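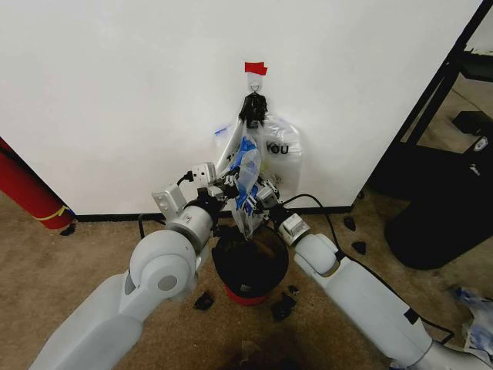

2 min read

Peninah Nyanda has a map of a river spread across her kitchen table, and she's already moved my cup off it twice. The river is the Prelen, it runs through a made-up country called Plilton, and it's the heart of her second board game.

"I wanted a game where everybody shares one road," she says. "You're all floating timber down to Nemport, and the water doesn't care whose logs they are."

I played a full game with her before we talked, and I loved it! Each player has a crew of 11 loggers and a hand of weather cards, and you can only move your own timber by moving everyone else's a bit too. I spent most of the evening helping my opponents by accident – and then, with one well-timed flood, I didn't.

The flood cards caused the most trouble. In early versions they came up at random, and Niloufar Jalali, who has tested both of Nyanda's games, couldn't stand them.

"I'd plan for an hour and then lose everything to a card," Jalali tells me over the phone. "I told Peninah I'd rather roll a dice and go home."

So the floods went into players' hands. You choose when to play one, but you have to put it face down a turn early, so the others know something is coming. "They don't know where, though," Nyanda says, grinning. "People start talking. They make terrible deals."

The rules took longer. Her first draft had a whole page on bridges, with tolls, repairs and a bridge-keeper called Symonenko who could be bribed. The bridges have gone. Symonenko stayed, and he's now a card that lets you hold up one raft for a turn.

She's printing 200 copies in December, and she's nervous about it. Her first game had a run of 1,000, and she's still got boxes of it under the stairs.

"I'd like to see the floor again," she says. Then she asks if I've got time for another go, and starts dealing before I answer.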